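Projects > Serico > Working Group > Minutes

MINUTES OF THE MANIPULATION METHODS WORKING GROUP
Held 18th May, Parnum Building

1. Minutes of the previous meeting

The minutes were approved with one correction: under item 4, "Rainer" should read "Cetar" in both places.

2. Status of the kitchen counter work

The Serico lead reported that collection on the marble counter is complete. The set holds 605 episodes, of which 300 were recorded with the wooden tray at the center and the appliances and canisters left standing at the sides and back. Members asked whether the cables on the arm had limited its reach. The lead replied that the joint logs showed no such limit in the area of the tray and the snack organizer, but that reach toward the toaster oven had not been tested.

It was agreed that the counter layout will stay as it is until the comparison runs are finished.
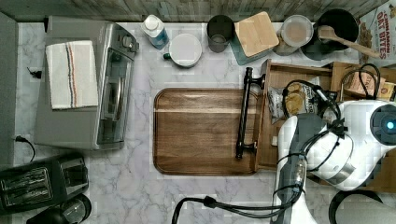 3. Wrist view and blur weighting

The group heard a report on the Cetar method, which lowers the weight of blurred wrist images during training but does not drop them. Three versions of the policy were trained: one on all images, one with blurred images removed, and one with the weighting. The weighted version had the best grasp rate on bags and packets. The version with images removed did worst of the group -- a result several members had not expected, as removal had been the standing practice on Rainer.

The lead's explanation was that the wrist moves fastest during the approach, and that removal takes out much of the approach along with the blur. Members accepted this as likely but asked for a test before it goes into the report.
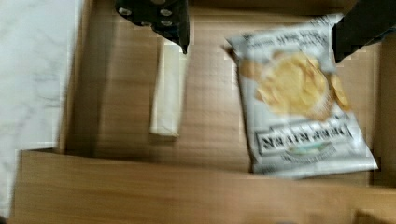
The blur score itself was then discussed. It is at present a single number for the whole image, and two members held that this is too coarse. A wrist image can be smeared sideways along every edge and still show what the policy needs: the fingers spread wide, a gap of bare wood between the chip bag and the white stick, and even the large letters of DEEP RIVER on the bag, upside down. The smaller gray lettering is lost, but the policy has no use for it. It was proposed that the score be computed separately for the region between the fingers. The software lead noted that this would add to processing time and asked that it be tried first on the tray episodes alone.

Agreed: regional score to be tried on the 300 tray episodes.

4. Actions

Serico lead: hold out approach segments and repeat the comparison.
Software lead: regional blur score, first results to the group by the end of May.
Rainer lead: confirm whether the removed images were kept in storage.

5. Other business

The request for a second workspace in Parnum was deferred to the next meeting.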